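4. The open day

By the time we got to the open day I'd spent most of a year with the picking cell and I thought I knew how it behaved. I'd watched it with the doors shut, with Dariusz Grabowska at the next desk and coffee within reach. What I hadn't done was watch it with a crowd of strangers leaning over my shoulder and asking why it was taking so long. This section is my account of that day. I've kept it in the first person, partly because the notes I took are in the first person and partly because what I was feeling at the time (mostly nerves!) had a lot to do with what I wrote down.

4.1 Setting and visitors

The open day was held on 12 November 2022 at the Mazurek building, where the Drala project has its lab space on the ground floor. We shared the day with two other groups, and visitors could wander between the rooms in any order they liked. The front desk logged 662 people through the main door. I can't say how many of them came to us, and I'm not going to guess, but our room was full for most of the afternoon and we had to prop the door open.

Sze-wing Mak ran the demonstration and did nearly all of the talking. I stood off to one side with a notebook. Dariusz looked after the software, a build of our planner that we call Petalix, and kept an eye on the log as it scrolled past. We'd agreed beforehand that Sze-wing would explain as little as possible at the start of each run and let people ask. She's very good at this. I'm not, I jump in, so it was just as well I had something to hold.

4.2 The task

We kept the task plain on purpose. A metal bin sits on the table with a few unrelated things in it, and the arm has to reach in, take hold of one and lift it clear. We'd talked about using the sorted parts from our earlier trials, the ones in the Zimari set, but Sze-wing felt that identical gray brackets would send people straight back out to the corridor. Toys and a plastic bottle are things everybody has picked up at some point, so visitors already have an opinion about how it should be done. And boy, did they have opinions.

The bottle got the most attention by far. It's clear plastic, and a clear thing lying over a colored thing is a nuisance for a depth camera, which may see the bottle, or the thing behind it, or a bit of both. Figure 2 shows the arm over the bin with the bottle at the gripper, lying on its side above a salmon-pink object, and a yellow toy vehicle over by the left wall. I like this picture because it has the moment people kept reacting to. The room would go quiet as the arm came down, and then somebody would say "too far left" or "it's going to squash it," usually quite loudly.

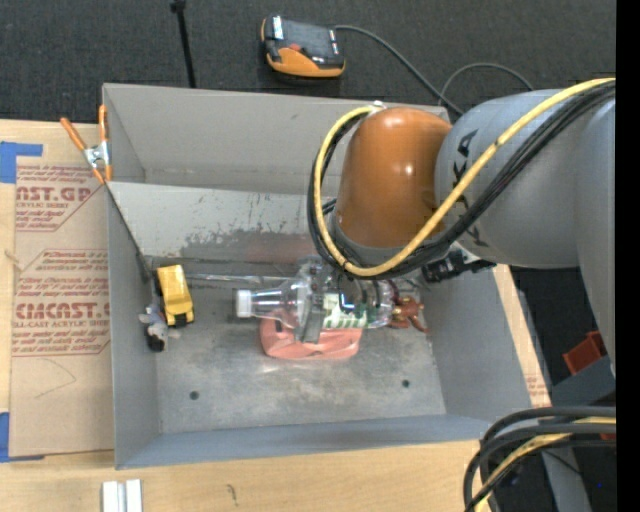 Figure 2. Bin picking at the open day, with a clear bottle at the gripper.

4.3 What people asked

I wrote down 25 questions word for word, or as close to it as my handwriting allowed. I'd expected most of them to be about jobs, or about whether the arm was dangerous, and there were a couple of those. But the biggest group by a long way was about choice. Why that one first? Does it know it's a bottle? What would it do if the little toy was on top? One boy asked whether it had a favorite, and Sze-wing told him it had a score, and that the highest score goes first, and he said that was the same thing. I've thought about that more than I'd like to admit.

The second group was about speed. People found the approach slow and the pause before closing slower still. We had set a pause of two seconds above the object so that the planner could take another look, and in the lab I'd completely stopped noticing it. With an audience it felt enormous. Some visitors read it as the arm being careful, and they said so with approval. Others took it for a fault, and one woman politely asked Dariusz if he needed to restart it. Same pause, same arm, same bin.

I tried to work out what made the difference, and my best guess (it's only that) is whether they'd heard Sze-wing mention the second look. She said it in some runs and left it out in others, which wasn't planned, so I can't line the reactions up with the runs as neatly as I'd like. When we went back over the notes in February, we agreed that her opening words should be scripted for any future session, even if it makes her sound a bit stiff.

4.4 Watching the watchers

The other thing I noted was where people stood. Nearly everyone started on the side where they could see down into the bin, and then drifted toward the arm itself once they'd seen a run or two. After that they watched the joints and the cables and hardly looked at the objects at all. A retired machinist stayed for a long stretch and told me he could tell from the way the wrist turned whether it was going to commit. I asked him to call it out loud on the next run. He did, and I wished I'd had him with us all year, as I can't do it and I've watched far more of these than he has.

I don't want to lean on this too hard. It was one afternoon with a noisy room and a notebook. But our interface up to then had put everything on a screen: the scores, the chosen grasp, the remaining candidates. Hardly any visitors looked at the screen unless Dariusz pointed to it. If people are reading intent from the motion, then the motion is where we ought to be putting some of that information, and Section 5 describes the changes we made to the approach path with that in mind.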